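Montrer plutôt qu'écrire, mais montrer quoi ?

Opinion - 25 octobre 2025

On me demande régulièrement s'il vaut mieux apprendre une tâche à un robot en lui prenant le bras ou en le pilotant à distance. La question revient dans les réunions, dans les appels d'offres, et elle est presque toujours posée comme une affaire de matériel. Combien coûte le poste de pilotage, combien de temps pour former un opérateur, quel retour visuel. Je pense que le matériel compte moins que la personne qui fait le geste et que les consignes qu'on lui donne.

Chez Bement, où j'ai travaillé deux ans, on guidait les bras à la main. L'opérateur se tient à côté de la machine, il sent le poids, il corrige sans y penser. Pour visser ou poser une pièce dans un gabarit, je ne connais rien de plus rapide. Mais il regarde la scène avec ses propres yeux, de là où il est, et il se sert d'informations que le robot n'aura jamais. Il penche la tête pour voir derrière un pli. La machine, elle, n'enregistre que ses caméras et ses articulations.

Au projet Nimberg, nous sommes passés au pilotage à distance, avec pour seule vue celle des caméras du robot. Les premiers jours ont été pénibles. Des gens qui plient leur linge depuis toujours n'arrivaient plus à saisir une manche. C'est pourtant cette gêne qui m'a convaincu : si l'opérateur ne s'en sort pas avec ces images, il n'y a aucune raison d'espérer que le modèle y parvienne.

Le linge est un bon révélateur. Un vêtement n'a pas de forme fixe, il se présente chaque fois autrement, et la prise décide de presque tout le reste.

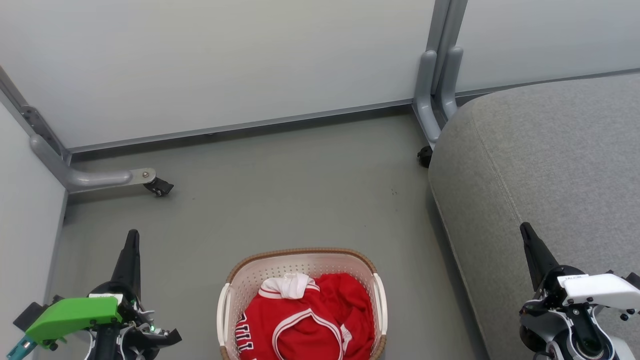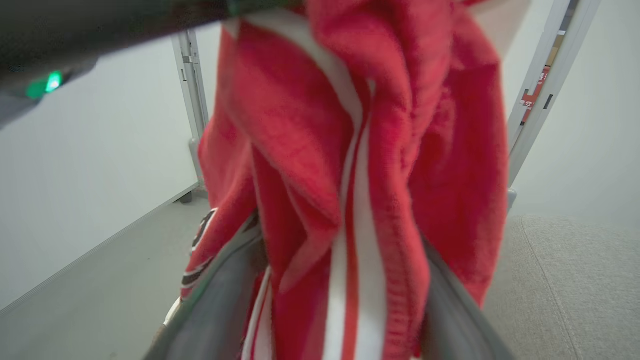 Du tissu rouge et blanc, dans la corbeille sur la première vue, entre les doigts de la pince sur la seconde.

Nous avions recueilli 883 démonstrations avant de nous poser sérieusement la question du style. Nos 13 opérateurs ne travaillaient pas de la même façon. Certains pinçaient au hasard, soulevaient, puis cherchaient un bord en l'air. D'autres passaient un long moment à viser le col avant de fermer la pince. Les deux méthodes se défendent. Mélangées dans le même jeu de données, sans étiquette, elles nous ont donné un robot qui hésitait au-dessus du linge et finissait par ne rien prendre.

Le réflexe a été de réclamer davantage d'heures. Je m'y suis opposé, et je continue. Nous avons écrit une consigne d'une page, avec la manière d'approcher, l'endroit où saisir quand il est visible, et ce qu'on fait quand il ne l'est pas. Puis nous avons repris les séances avec huit personnes. Ce n'est pas une solution élégante. Un opérateur expérimenté s'ennuie vite quand on lui impose un geste, et l'on perd quelques trouvailles en route.

Je garderais aussi les ratés. Chez Flundach, on les effaçait à la fin de chaque séance pour livrer des données propres. Or un vêtement qui glisse et qu'on reprend calmement apprend quelque chose au modèle - à condition que la reprise soit enregistrée jusqu'au bout et signalée comme telle.

Reste la question du métier. Celui qui pilote est souvent payé à la séance, donc poussé à aller vite, et son nom n'apparaît nulle part. On discute pendant des semaines de l'architecture du modèle et l'on consacre une demi-heure à l'accueil de ceux qui fournissent les gestes. Je voudrais qu'ils soient dans la salle quand on regarde les résultats. À l'atelier Rosales, où cela se pratique, ce sont eux qui repèrent les premiers une prise trop basse ou un poignet mal orienté, et la consigne est corrigée pour la séance suivante.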